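About Rorndale Textile Care

Rorndale Textile Care is a contract laundry serving small hotels, guesthouses and short-term rentals in Wurville and the surrounding towns. We process flat linen, towels and bedding. We do not take personal garments, leather, or carpets.

What we process

Sheets, duvet covers and pillowcases make up most of our volume. Towels and bath mats run on a separate line with their own dryers. Blankets, mattress protectors and pillows are accepted by prior arrangement and usually need one extra day. Items must be labeled with the customer code before first pickup. Heat-seal labels are supplied at cost and applied at the plant.

How we process it

Incoming linen is weighed, sorted by fabric and soil level, and assigned to a wash program. White cotton is washed at 80 degrees Celsius with a ten-minute hold. Polyester blends are washed at a lower temperature to limit creasing and loss of strength. Dosing is automatic and is checked against a titration test on the final rinse at the start of every shift. Sheets go from the extractor to the ironer without tumble drying. Towels are dried to a set residual moisture and folded by machine.

Linen that fails inspection is rewashed once. If the stain remains, the item is bagged separately and returned with a reject slip. We do not discard customer property without written approval.
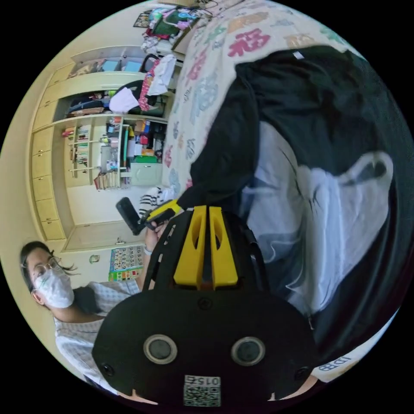

Faith Mwakyusa wrote to us that the reject slips were the part of the service she used most, and that after one season of reading them she stopped buying the cheaper pillowcases. She also asked for the slips to show the number of washes each item had been through. They have done so for labeled stock since December.

Plant and water

The plant is on the Stimville road, in a former bottling hall. It has 29 employees on two shifts. Rinse water is filtered and reused for the first wash stage, and heat from the drains preheats the incoming supply. The ironer line was rebuilt by Kadrić, who also hold the maintenance contract.

Pickup and delivery

Routes run daily except Sunday. Clean linen is delivered in closed carts, and soiled linen is collected in the same stop but kept behind a fixed partition in the truck. Standard turnaround is two working days. The minimum order is some 100 pounds per pickup, averaged over the month.

New accounts

Send us your bed count, linen types and preferred pickup days. Trial loads are accepted on Wednesday mornings and are billed at the standard rate. The plant office opens at 7 a.m.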